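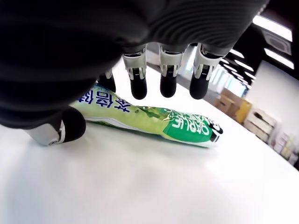 Section 4. Recording grasp examples (wrist view)

Each example starts with the hand over the item, fingers open, nothing touched yet. Hold it there before you press Record. Thumb on one side, fingers on the other, like with the green tube on the white tabletop, so the policy gets a clean look at the approach. Fingertips near the same height. Gaps between them are fine.

Before you start
Clear the front of the table. Load the Vasido profile for the hand you're using. Wrong profile = whole batch in the trash, ask Ekene.

Steps
1. Lay the item on its side. Any rotation. Upside down lettering is ok, we want that.
2. Jog the hand over it, thumb to one side.
3. Check the wrist view. Item must be visible between thumb and fingers. Part of it under the hand is OK.
4. Press Record. Wait for the tone.
5. Close slow. Lift. Hold for 3 seconds.
6. Lower, open, back off. Press Stop.
7. Tag it: good, slip or miss. Keep the misses!! Romaniuk trains on those too.
8. Turn the item, go again. 100 takes per item, then swap.

Note: don't tidy the background between takes. Boxes, windows, ceiling lights, leave it all alone.

Note: glossy tabletop gives soft reflections. Normal. If the view washes out completly, drop exposure one notch and redo the take.

CAUTION: soft packaging. Keep grip force at 4 or lower on tubes and pouches. Caps go on tight.

CAUTION: hands off the table while the Record light is on. E-stop within reach, allways.

Uploading
Batches go to the Momilholm folder, one per item. Name is item, operator initials, batch number. No spaces. Upload stuck past 100 takes? Split it in two and resend. Still stuck, message Theda Eichhorn.

Labeling is in Section 5.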